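Living room reset, thread. The coffee table is the reference surface. If the table is right, the room reads as clean, whatever the shelves are doing.

1/ Bin first. Put it on the floor in front of the sofa before touching anything else. A lined bin within arm's reach of the table saves a walk to the kitchen for every tissue.

2/ Trash before objects. Tissues, wrappers, receipts. Do not straighten the remote yet. Straightening is sorting, and sorting around trash means handling everything twice.

3/ Work from the front edge to the back. Anything staying on the table goes to the back edge — magazine, remote, controller, plant. 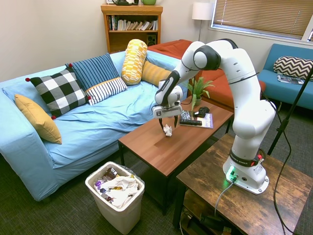 Coffee table, trash pass. Magazine and remote stay at the back.

4/ Liners: I use clear ones from Stoltik, box of 85. Clear matters because you can see a stray controller battery before the bag is tied. Ask how I know.

5/ Sofa cover comes after the table. Pull it off completely, shake it, refit from the back rail forward. Tucking a rumpled cover in place holds for one evening at most.

6/ Cushions last. Large against the back, small in front, bolster wherever it stands up unaided. Mine are mostly Jaidee, bought in September, and the yellow ones show lint.

7/ Wood top: dry cloth, then a damp one, along the grain. Bradia spray leaves a film on mine after 3 passes, so I stopped using it.

8/ Someone asked about emptying the bin halfway through. No. Compress and continue. Change the liner when the table is finished.

9/ Shelf under the side table is a separate thread. Cords need labels first.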